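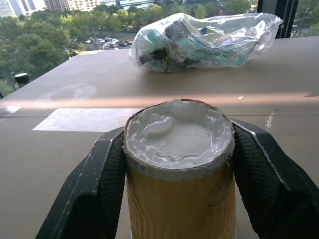
창가 작업대에서 두 손가락 그리퍼가 원통형 용기를 양옆에서 물고 있다. 용기 안에는 회색 반죽 같은 물질이 테두리 가까이 차 있다.

공유 작업실 이스터의 로봇 팔을 보러 가면서 나는 기대를 별로 하지 않았다. 집이나 동네 작업실에서 만든 로봇 팔이라면 이미 여러 대를 봤고, 대개는 영상 속에서 제일 잘 움직였다. 금도윤 씨에게 전화로 그렇게 말했더니 “그럼 영상은 안 보내드릴게요”라는 답이 돌아왔다.

그가 팔에 붙인 이름은 노게이라다. 시작은 2021년이었다. 처음에는 본인 집 베란다에서 만들다가 소음 때문에 이스터로 옮겼다고 한다. 하는 일은 한 가지, 뚜껑을 연 용기를 집어 옆자리로 옮기는 것이다. 공구를 쓰는 사람이라면 1초 만에 끝낼 일이라 첫 질문은 정해져 있었다. 왜 사람이 하지 않나.

“사람이 하면 되죠. 저도 평소에는 손으로 옮깁니다.” 금 씨는 말을 돌리지 않았다. “시간을 아끼려고 만든 게 아니에요. 아낀 시간을 따지면 평생 마이너스일 겁니다. 저는 종이처럼 무른 통을 기계가 찌그러뜨리지 않고 잡을 수 있는지가 궁금했어요. 금속 깡통은 세게 물면 그만인데, 이런 통은 세게 물면 눌리고 살살 물면 빠지거든요.”

손가락 안쪽에는 격자무늬가 난 패드가 붙어 있다. 금 씨는 매끈한 패드부터 써 봤다고 했다. “겉에 뭐가 조금만 묻어도 미끄러졌어요. 무늬를 넣고 나서는 덜한데, 무늬 덕인지 재료를 바꾼 덕인지는 모릅니다. 둘을 한꺼번에 바꿨거든요.” 왜 하나씩 바꾸지 않았느냐고 묻자 그는 잠깐 웃더니 급했다고 했다. 이런 대답이 오히려 믿음이 가기는 하지만, 그렇다고 패드의 효과가 증명되는 것은 아니다.

숫자를 물었다. 금 씨의 공책에는 지난 2월부터 집기를 412번 시도했고 그중 32번 실패했다고 적혀 있었다. 나쁘지 않은 기록처럼 들린다. 그런데 실패의 기준을 물으니 이야기가 복잡해졌다. 통을 떨어뜨리면 실패지만, 통이 눌려도 옮기기만 하면 성공으로 셌다는 것이다. 처음에 궁금했던 것이 찌그러뜨리지 않고 잡는 일이라고 하지 않았나.

“맞아요. 그래서 그 공책은 다시 써야 합니다. 눌린 통을 따로 적어 두지 않아서 지금은 되짚을 수가 없어요.”

같은 작업실에서 목공을 하는 요하나 비저 씨는 나보다 더 박했다. “통 놓는 자리를 도윤 씨가 매번 맞춰 줘요. 조금 비뚤게 두면 제가 보기엔 절반은 못 잡아요. 그걸 자동화라고 불러도 되는지 모르겠어요.” 금 씨는 옆에서 듣다가 절반까지는 아니라고 했고, 비저 씨는 그럼 세어 보자고 했다. 두 사람은 이 대화를 여러 번 해 본 듯했다.

손목 쪽에는 작은 카메라가 달려 있다. 위치를 스스로 찾게 하려는 것인데, 금 씨의 말로는 아직 빛이 문제다. 작업대가 창가에 있어서 상판에 빛이 길게 번지면 프로그램이 그 줄을 물체의 가장자리로 읽는 일이 있다고 한다. 블라인드를 내리면 되지 않느냐고 했더니 내리면 이번에는 어둡단다. 작업대를 옮기는 방법도 있다. “창가 자리가 제일 좋아요. 나무도 보이고.” 나는 그 대답을 그대로 받아 적었다.

비용은 거의 200만 원이 들었다. 가장 큰 몫은 디세오라는 작은 업체에서 산 모터였고, 그중 하나는 금 씨가 배선을 잘못해서 태웠다. 그 하나도 금액에 들어 있느냐고 물었다. 들어 있다고 했다. 공구값과 작업실 회비는 빠져 있다. 이런 제작기에 적힌 비용을 읽을 때 내가 늘 의심하는 부분이라 다시 물었고, 그는 회비까지 넣으면 계산하기 싫다고 했다.

도면을 공개할 생각은 있을까. 금 씨는 달라는 사람이 있어서 고민 중이라고 했다. 이메일로 연락해 온 발보나 디미트리우 씨가 같은 손가락을 만들어 보겠다고 했지만, 아직 파일을 보내지 못했다. “제 컴퓨터에는 버전이 여러 개 있는데, 지금 달려 있는 손가락이 어느 파일에서 나왔는지 확실하지 않아요. 그걸 보내고 똑같이 될 거라고 말할 수는 없잖아요.”

나는 다른 사람이 다른 작업실에서 만들어 보기 전까지는 노게이라가 된다고 쓰지 않겠다고 말했다. 금 씨는 그게 맞는다고 했다. 다만 안 된다고도 쓰지 말아 달라고 덧붙였다. 그날 내 앞에서 팔이 통을 드는 것은 봤다. 통을 놓은 사람은 금 씨였고, 내가 직접 놓아 봐도 되느냐고 묻자 그는 프로그램을 먼저 손보고 싶다고 했다. 다음에 가면 통은 내가 놓기로 했다.

비저 씨가 그날은 자기도 부르라고 했다. 공책은 새것으로 사 둔다고 한다.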